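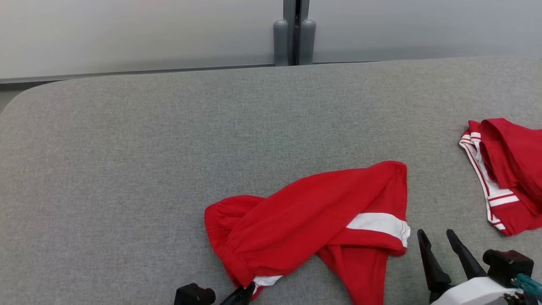
Chapter 3
Folding and Stacking Small Garments

3.1 Scope of the chapter

Chapter 2 dealt with flat items such as towels and pillowcases. This chapter moves on to garments with two legs and an elastic part, of which red shorts with white trim are a typical case. Such items seldom arrive at the table flat. The fabric is creased, one leg may lie under the other, and the elastic draws the cloth into small pleats.

The method follows Kolev's table manual, with the changes made by Calum Gunn for the Zudumar laundry course. It has four stages: finding the waistband, spreading, folding, and stacking.

3.2 Terms

Waistband – the gathered edge at the top of the garment. Leg cuffs may also be elastic, so an edge should be traced along its full length before it is named.

Hem – the finished lower edge of a leg. Trim on or near the hem is a useful guide to direction.

Work surface – a table covered in felt or similar fabric. A textured cover holds the cloth in place while it is smoothed.

3.3 Finding the waistband

Lift the garment by any edge and let it hang for 3 seconds. If two separate openings hang at the bottom, the waistband is uppermost. If not, lower the garment, turn it, and repeat. Spreading is covered in Section 3.4.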